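Lornthorpe Lab > Working Groups > Manipulation > Meeting Minutes

Minutes of the gripper comparison meeting, October
Start: 2:10 in the afternoon. Place: Lornden building, small meeting room, with remote connection to Wisteck.

1. Minutes of the last meeting

The minutes were accepted with one correction. In point 4 the word "controller" should be read as "gripper controller". The arm controller was not changed during the summer.

2. State of the simulation tests

The bathroom setup is now running on both workstations. The task stays the same as agreed in September: the arm picks footwear from the top of the toilet tank and puts it down again on the same surface, and the other objects should stay where they are. The meeting looked at renders from the test with the standard gripper. It was asked if the objects are too close together for a fair comparison. The opinion was divided. The Lornthorpe side prefers to keep the crowded layout, as the difference between grippers will be easier to see there. Wisteck would like to have also an easy layout, with one object only.

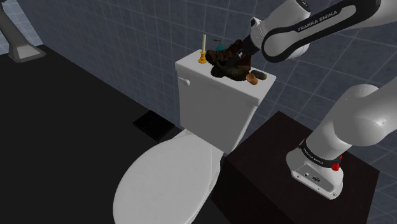
Standard gripper over the upright boot, crowded layout.

It was decided to keep the crowded layout as the main one and to add the easy layout as a second one. Both will use the same arm position and the same cabinet under the base. The friction values for the leather should be written in the test sheet, which was forgotten until now.

3. Comparison of grippers

There are two candidates at this moment: the standard parallel gripper and the Lakatos gripper with soft finger pads. The model of the Lakatos gripper was received, but the closing force in the file does not agree with the data sheet. Until this is cleared, the results of the Lakatos gripper should not be put in the same table with the others.

Every gripper will do 210 attempts per layout. A proposal to reduce this number was discussed and not accepted. An attempt is counted as good when the object is released on the tank and is still there after 5 seconds. If a neighbor object falls to the floor, the attempt is counted as failed, also when the grasp itself was correct.

4. Cameras

The present view from the side is good for the reports, but it is less useful for judging the contact between fingers and object. The long gripper housing covers a part of the tank from this direction.
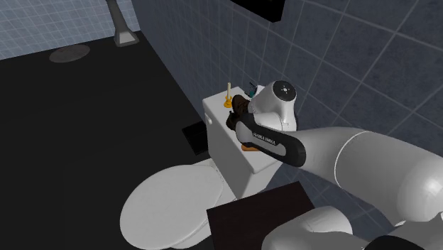

Wisteck asked for a second camera for the evaluation, placed lower and on the other side of the tank. The reason is the release phase, where we need to see the sole and the surface together. In the render with the brown shoe at the back left of the tank, the shoe is right beside the candle holder, and the small object with the teal part is mostly hidden behind the gripper. A contact with that object would be difficult to notice by eye. The meeting agreed to the second camera. The contact log of the simulator will be saved also, so that we do not depend only on the pictures.

The question of a wrist camera was postponed. It would change the weight at the end of the arm and the comparison would need to start again.

5. Controller settings

The approach speed stays the same for all grippers. For the last part of the movement down, Lornthorpe proposed a slower speed. Wisteck has no objection if it is used for both candidates. The new value will be tried first on the easy layout.

6. Tasks until next meeting

Lornthorpe: prepare the easy layout, add the second camera, complete the test sheet.
Wisteck: ask Lakatos about the closing force, check the contact log format.
Both: read the draft of the evaluation rules and send comments before Sunday.

7. Other matters

The shared folder is almost full. Old videos from the drawer task can be deleted after they are copied to the archive disk.

The meeting was closed at 3:25. The next meeting is in the same room.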